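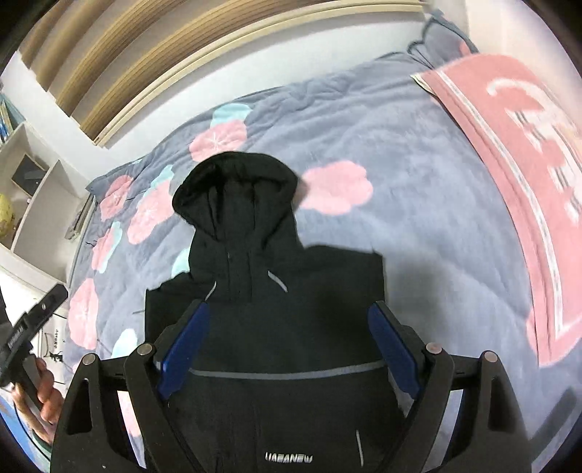

圆形老谷仓改成的民宿,屋顶中间那个小塔是干什么用的?

提问者:爱看老房子的小满

上个月去Sterkberg玩,住进了一座圆形谷仓改的民宿,太喜欢了!房东说是Woldemariam农场留下来的,最早养奶牛,后来空了很多年才改成客房。屋里一根中柱都没有,抬头就是一圈一圈往上收的木头,最顶上还有个带百叶的小塔,我躺在地板上看了半天。想请教懂行的朋友:小塔是装饰还是有用?为什么当年要把谷仓盖成圆的?另外听说Drolau那边还有一座八角形的,值不值得专门跑一趟?

山坡上的瓦匠

小塔当然有用!以前谷仓上层堆干草,下面养牲口,又潮又闷,热气从顶上的百叶口排出去,干草才不容易发霉。白天还能漏一点光下来。改成民宿以后,很多人家会在里面加一层玻璃,通风就靠另外开窗了,你可以回想一下百叶后面有没有玻璃。

至于为什么是圆的,主要是省料。同样长的外墙,圆形围出来的面积最大,喂牛的时候人站在中间,饲料往四周一分就行,少走好多路。当时农业杂志上很推崇这种盖法,不过弯的墙板难做,会做的木匠少,后来机器进了牛棚,长方形的更好用,圆的就慢慢没人盖了。没有中柱的那种屋顶更难得,全靠一圈圈的板条互相撑住,你能住进去真让人羡慕!

路过的石头

好像是为了防风吧,圆的风吹不倒。也有人说是怕鬼躲在墙角,哈哈,这个听听就好。

骑车看谷仓

Drolau那座我去过两次,强烈推荐!八角形的,每面墙都是直的,比圆的好盖,所以乡下木匠更愿意接这种活。它建在斜坡上,从坡上可以直接走进二层,从坡下进的是石头砌的底层,两个门差了一整层楼,第一次去的人都会绕晕。

几点经验:
从Sterkberg骑车过去走Honer河边的老路,单程50公里,风景好但是最后一段上坡很陡。坐车的话在Honer换一次车就到。
门票10块,下午四点以后不让上二层,想看屋架一定赶早。
二层楼梯口的墙上有当年木匠留下的铅笔算式,算的是板条,总数写着395,旁边划掉了一个173,我猜是算错重来的。看到这个的时候我高兴坏了,比看屋顶还高兴。
六月去最好,坡上的草还没割,从下面往上看,石头底层半埋在草里,特别好看。

补充一句,楼上回答里说的防风,有一点道理,圆形和八角形的墙受风确实小一些,但屋顶才是最怕风的地方,那座八角的屋顶就翻修过,北面的瓦颜色明显比别处新。你要是去了,记得绕到北面看看!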